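The Minutes of the Dirgate Ferry

The Dirgate ferry crosses the estuary in 40 minutes, unless the tide is against it, in which case it crosses in the same 40 minutes and the passengers are told they imagined the rest.

I had been its purser for two winters when the company was bought by Flondeo, who until then had made yoghurt. They wrote to say that nothing would change. The next morning the kettle had gone.

In its place was a suggestion box. It was a handsome box with a brass slot, and by the end of the first week it held one toffee, unwrapped, and a note asking for the kettle back. I forwarded both to head office. Head office thanked me for my engagement and kept the toffee.

Then came the letter about the island. Flondeo had looked at a map and noticed that the ferry went to Barnudov, and wished to know why. I wrote back that people lived there. They asked how many. I asked the harbourmaster, who asked his wife, who went round with a pencil and came back with 896, not counting the man in the lighthouse, who preferred it that way.

Flondeo had been hoping for 1,000. There was, they explained, a threshold. A route serving 1,000 souls was a lifeline. A route serving fewer was a leisure product, and would need a gift shop.

You would think an island might take this badly. Barnudov took it as a challenge. Cousins were sent for. A choir on the mainland was invited for a weekend and found, on the Sunday, that the ferry had a fault. I knew of no fault. I was told to find one, and wrote "rudder, moody" in the log, and the choir was put up in the school and given soup.
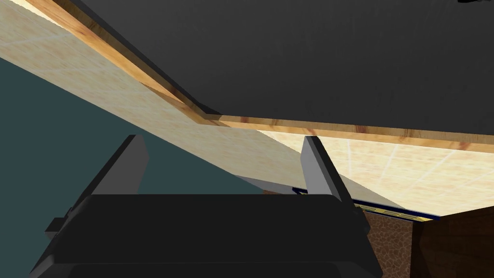
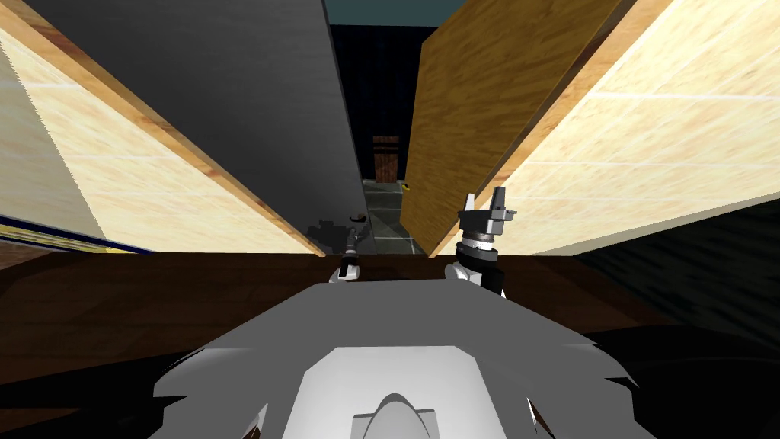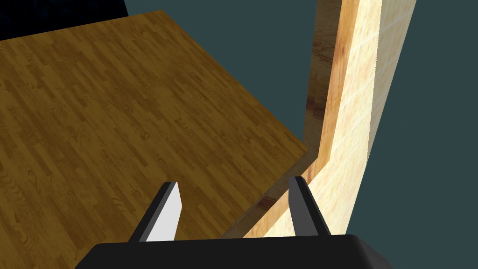
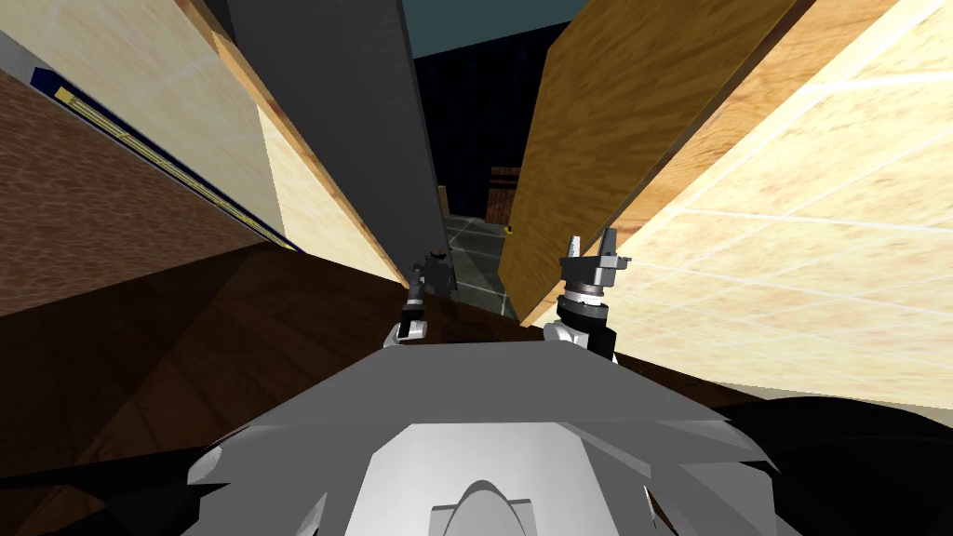

Cheema Library Writers' Group: Stories

By the Tuesday the altos had settled in. Two had taken jobs at the smokehouse and one was engaged to the baker, who had been engaged before and was thought to be good at it. The tenors wanted to go home, but tenors are outvoted everywhere.

The inspector from Flondeo came over on the morning boat, a damp young man with a clicker in his hand. He clicked at everyone. He clicked at me, twice, once on each side of the funnel. He clicked his way up the high street, where people he had already clicked were coming out of the back door of the post office in different hats. He clicked at a scarecrow, and I watched him think about it and let it stand.

At the lighthouse he knocked. The door opened a little way and a voice said it wasn't in.

"I only need a number," said the inspector.

"Well, you shan't have this one," said the voice, and the door closed.

He sat down on the step for a good while. I brought him tea from my flask, as the boat no longer ran to hot drinks. He showed me the clicker. It said 1,000 on the nose, and he looked at it as though it had been rude to him.

"Does that include you?" I said.

It had not occurred to him. He turned the thing over, pressed it once against his own chest and wrote the new figure on his form. Then he asked what time the last ferry went, and I had to tell him about the rudder.

He sings bass now. The kettle came back in May, in a box marked yoghurt, with a form for me to sign saying that it had never been away.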